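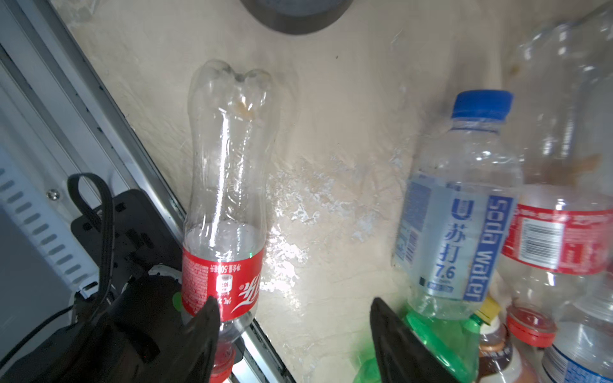

Do plastic bottles and tubs need washing before they go in the recycling?

Emptying them properly is enough for most things. A quick swill in water you have already used deals with sauces, yoghurt and anything oily, and there is no need for hot water, washing-up liquid or the dishwasher.

We use cookies to remember your list settings. Accept / Manage choices

Subject: Re: Rinsing, the new leaflet, and the Sunel thing
List: household-talk

Wiesława Jasińska wrote:

> Hello all,
>
> I expect most of you in Lovska have had the new leaflet by now, the green one
> that came folded in with the collection calendar. For those who haven't, it
> says every bottle, tub and tray must be "clean, dry and free of residue"
> before it goes in the box, and that boxes which don't meet the standard may
> be left behind with a tag on.
>
> I went to the talk at the library on Sunday and came away feeling rather
> guilty. The speaker was from Nieminen, who have the collection contract, and
> she said the trial they did last year covered 562 households and that the
> amount of material rejected fell by 25 per cent once people started washing
> things properly. I had been giving my milk bottles a shake and leaving it at
> that. I'm now doing everything in a bowl of hot soapy water after supper and
> standing it upside down on a tea towel overnight. It takes up most of the
> worktop, but I suppose you get used to it.
>
> There was a table at the back with the Sunel bottle rinser, which fits over
> the kitchen tap and sends a jet up inside the bottle. It looked quite well
> made. Does anybody have one? I was tempted, and they were offering money off
> to people from the talk.
>
> Also, are we meant to take labels off? I asked and didn't really follow the
> answer. And lids on or off? The leaflet says on, but the sticker on my box
> says off.
>
> Best wishes,
> Wiesława

Wiesława, please don't feel guilty about your milk bottles. I think you've been sold something, and I mean the idea more than the rinser.

Take the figures first. 562 households sounds like a lot, and perhaps it is, but rejects falling by 25 per cent tells us very little on its own. 25 per cent of what? If a quarter of the load was being thrown out before, that's a big change. If it was a couple of bags a lorry, you could get the same result from one family moving house. I'd also like to know what else happened during that trial. I know somebody on one of the streets that was in it, and she says they were given new boxes with lids at the start and had a person with a clipboard going round on collection mornings. I would sort my rubbish beautifully too if a person with a clipboard was looking at it. New lids alone would keep the rain off the cardboard, and soggy cardboard is one of the things that gets loads turned away.

So which of those did the work? It might have been the washing. I just don't see how they can tell from what was in the talk, and I notice the leaflet doesn't give the figure at all, which makes me wonder how much weight they put on it themselves.

Then there's what the washing costs. Not a word in the leaflet about that. You're heating a bowl of water every night to clean things that will be chopped up and washed again at the plant. They have to wash it there whatever you do, to get the glue and the labels and the general muck off. I have never seen any comparison that takes the household hot water into account and still comes out in favour of washing a lemonade bottle with soap. If somebody on the list has one, I'd be glad to read it. A summary of one on a supplier's website doesn't count.

Where I do think they have a point is with food that spreads. Half a tub of hummus in a box of paper is a nuisance for whoever has to deal with it, and it stinks in July. Peanut butter is the worst of the lot. I scrape those out with a spatula, then swill them in the washing-up water when I've finished the plates and before I pull the plug. It's grey and lukewarm by then and it does perfectly well. Drinks bottles I empty, and that is all. A brown smear in the bottom of a cola bottle isn't going to spoil anybody's bale of plastic. Milk I do swill, but that's for the smell in my own kitchen and I don't pretend it's for the planet.

"Dry" is the bit of the leaflet I object to most. Have whoever wrote it stood in Lovska in November? The boxes sit on the pavement from seven in the morning, and half of them haven't got lids. I could dry every yoghurt pot with a hairdryer and it would be full of rain by the time the lorry got to me. Please have your worktop back.

On the Sunel rinser: I haven't bought one, so take this as the view of somebody who has only handled my sister-in-law's. It works in the sense that water goes up inside the bottle. The trouble is that you have to run the tap quite hard to get a decent jet, it's the cold tap on her sink, and anything greasy stays exactly where it was. It also won't go on a tap with a pull-out spray, and it dripped. She used it for three weeks and then it went in the drawer with the spiraliser. The box says it "saves up to nine litres a day". Compared with what? I can only think they mean compared with leaving the tap running while you do each bottle by hand, and who does that? Any product that saves you water by giving you a new reason to turn the tap on deserves a hard look. I'm also not very comfortable with it being on sale at the back of a talk about how we must all rinse more. There may be no connection between Sunel and Nieminen whatever, and I'm not saying there is. I would have liked somebody to ask.

If you want to spend money, a bottle brush from the hardware shop on Videl Street will do jam jars and vases as well, and it never needs fitting to anything.

Labels: leave them on. I have asked this one more than once, by phone and at the tip, and had the same reply each time, which for once makes me inclined to believe it. Paper ones come off in the wash at the plant. The full-length plastic sleeves you get on some of the fancy yoghurt drinks are a different matter and it does help to pull those off, if there's a perforated strip. If there isn't I don't go hunting for scissors.

Lids: the leaflet is newer than the sticker, so I'd go by the leaflet and put them back on. Squash the bottle first and then screw the lid down so it stays squashed. Loose lids are small and drop through the gaps in the sorting equipment, or so I was told, and that at least makes sense to me. The old advice to take them off came from the days when full, sealed bottles were turning up and bursting. I do think it's poor that they've sent round a leaflet that disagrees with their own stickers and then threatened us with tags. A new sticker can't cost much.

About the tags. Has anybody had one? I've put it to four or five neighbours and none of them has, and one of those puts out things I wouldn't touch with gloves on. My guess is that the tagging will go on for a short while, somewhere easy to park, and then be dropped. I remember the same fuss over the food caddies. I may be wrong. If I am, I'd like to hear from whoever gets the first tag, with what was in the box and what reason was written on it. That would tell us more about the real standard than the leaflet does.

I do have some questions I mean to put to Nieminen in writing, and I'd welcome additions:

- What share of each load was rejected before the trial, and what share after?
- Did the streets in the trial get new boxes, and did the comparison streets get them as well? Were there any comparison streets?
- What were the rejected loads rejected for? Food, wet paper, nappies, the wrong sort of plastic?
- Where does the plastic go after the transfer station, and does that buyer ask for rinsed bottles or is that our contractor's own wording?

The last one matters most to me. We were told for years that the black trays were being recycled, and I washed them faithfully, and then it came out at a parish meeting that they'd been going into the incinerator from the start. I washed a great many black trays. So when I'm now told that the box in front of me has to meet a standard, I would like to know whose standard it is and what becomes of the stuff at the other end.

None of this is meant as a go at you, Wiesława. You went to the talk, which is more than I did, and it's useful to have the figures even if I don't think much of them. Did they hand out any slides, or a sheet? If you've still got it, could you scan it for the list, or drop it through my door and I'll do it. And did she say anything about foil lids? I have a carrier bag full of them under the sink and I've had three different answers on whether to scrunch them into a ball.

M.

PS To the person who asked off-list about crisp packets: not in the box, whatever the packet says. The supermarket takes them, and I have my doubts about that as well, but that can wait for another message.

Contact the list owner | Copyright remains with the individual posters | Back to top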